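**Shop sign over the door: how do I mark out the wall so the letters come out level?**

Posted by Wasurside

I've taken a small unit and want individual letters on the wall above the window. The name is Cisine, so six letters, each 200 mm high. The sign firm quoted for fitting, but I'd like to put them up myself. The wall is painted render and not very flat, and the window frame slopes a bit. They gave me a paper template, but I don't know whether to level it to the frame or to a spirit level. Also, do I need permission from the council? The letters aren't lit.

---

**Negin Abbasi**

I did mine in March, 14 letters over two windows, so I can tell you what worked.

Tape the template up and stand across the road before you drill anything. A true level line above a sloping frame can look wrong from the pavement. I ended up splitting the difference. Mark the centre of the wall first and work outwards from it.
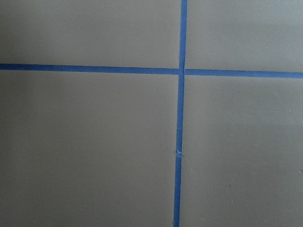
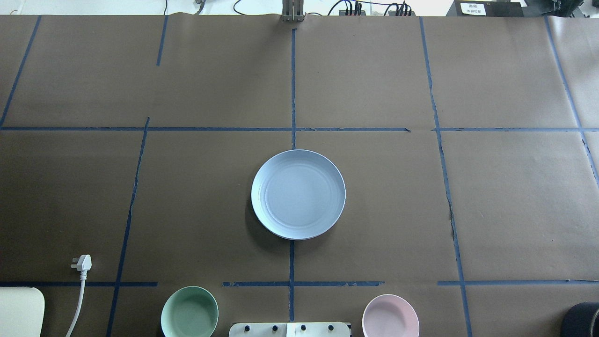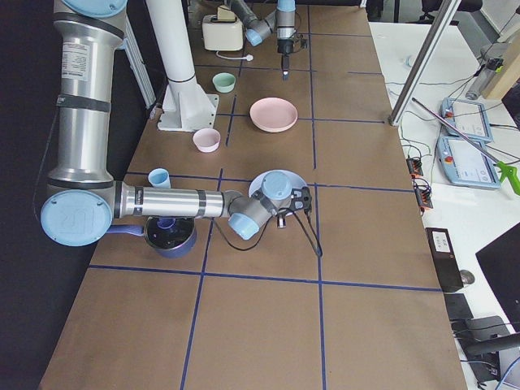 For the fixings, ask what studs come with the letters. Mine had threaded studs and needed holes slightly wider than the stud, with a dab of exterior adhesive in each one. On the wall itself I'd set out your lines with low-tack blue tape, like the strips crossing the surface in the first photo, as pencil is a pain to get off masonry paint. Test a corner first if the paint is old -- it can lift. Use spacers if the render is bumpy, so the faces line up even when the wall doesn't.

Drill dry, brush the dust out, and push the letters home before the adhesive skins over.

---

**Guta**

just use the template, thats what its for. took me 2 hours

---

**Mazandarani**

On permission: unlit letters on a shop front are often fine without consent, but there are limits on size and height, and a listed building or conservation area changes things. Ring the planning office. Check your lease too. Mine said the landlord had to agree any sign in writing, and that took 4 weeks -- longer than the letters took to make.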